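Housekeeping Skills 2 – Week 6 handout
Folding and putting away small linens
D. Galang, Levport evening section (November)

12 shares · 2 comments

Leftover from last time: Malhotra group still owes me the towel sheet. Hand it in before 6:30, box by the door.

Tonight is small stuff. Dish cloths, pot holders, drying cloths, anything about the size of a place mat. People rush these and then the drawer wont shut.

Before you fold
– clear a spot bigger than the cloth opened out
– shake it once, away from your face
– check for damp. Fingers along the hem, hems hold water longest
– find the loop or the label if it has one. Decide now where it ends up

Half fold
Edge to edge, not corner to corner. Line up the two corners nearest you first, then the far ones. If the far side is off, the cloth has stretched – pull gently on the short side and try again. Don't chase it more than once. An old cloth will never be square.

Quarter fold
Same again the other way. Loop stays on the outside at a corner, so whoever opens the drawer can grab it. On thick cloths stop at the half, a quarter fold springs back open.

Pressing flat
Palms, not fists. Start in the middle and work out to the edges, fingers spread. Lean a little. You are pushing air out, no need to iron it with your arms. Trimmed edges are thicker than the rest so give them an extra second.

The Wutwood packet (p. 70) has you roll the cloths instead. Fine for travel, bad for drawers. Skip that page.

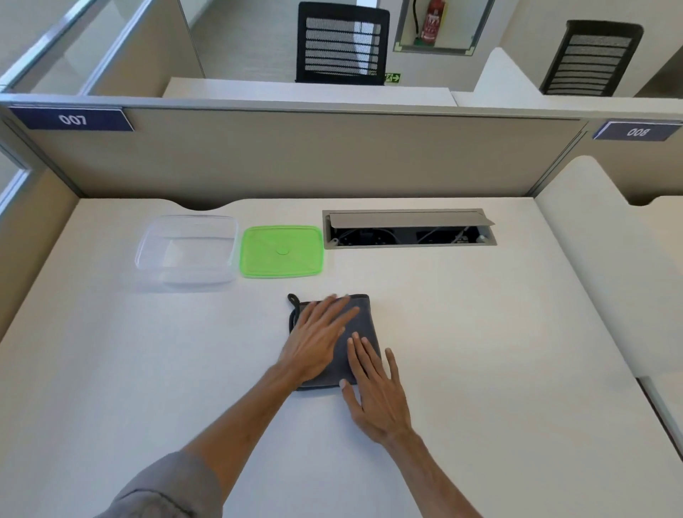
Can you put a cloth away if it is still a little damp?
Hang it by the loop until the hem feels dry, then fold. A damp cloth in a closed drawer smells by the next day and you will be washing it over.

Food containers
Lids and boxes go away seperately if there is room. Boxes nest by size, lids stand on edge. No room, then lid on loosely, not snapped.

For next time
Read Irkness ch. 4, only the part on shelf liners. Bring one cloth from home with a loop and one without. We start with fitted sheets so wear sleeves you can push up.

292 views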